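README: Khaemba sorting cell, equipment plan and budget notes

Scope

These notes cover the purchase list for a second Khaemba cell. The existing cell stays in service, and the second should match it closely enough that recordings from both can be pooled. Currency is US dollars. Arms are quoted separately by Draseo and are not in the totals below. 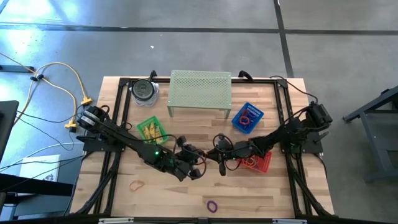

Asnakech Jemal
Posted July 4, 2020

Base layout: two arms facing each other across a butcher-block top, with black rails around the work area. Order the top and rails together. Jurkum quotes 3625 for the set, including braces and clamps. Freight is 247 and does not drop for a second unit on the same truck.

Task props are cheap but wear out. Budget 86 per quarter for baskets in red, green and blue, bands in mixed colors, and small boxes. Keep the basket colors the same in both cells. Bands stretch with use, so replace them as a full set.

Line items
Top and rail set: 3625
Freight: 247
Power and cable kit (Kirnora): 224
Props, first quarter: 86

Planning notes

Allow floor space on both sides of the table. The rear joint of an arm can overhang the edge, and cable runs need a clear path to the base. Do not budget for a smaller top to save floor area.

Spare gripper fingers are on the Draseo quote as an option. Take the option. Lead time on a separate order is longer than the gap we can afford between sessions.

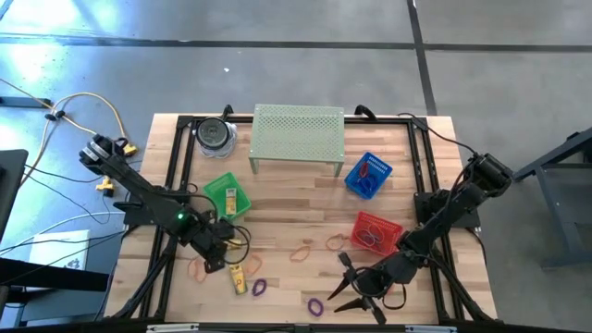 Comment from the Kirnora side: the kit at 224 covers one cell only, and a longer extension cord is a separate line. Please confirm the distance from the wall outlet to the table before the order goes in.

Open items
Outlet distance, to be measured.
Draseo quote, valid through the end of July.
Storage for spare props, not yet priced.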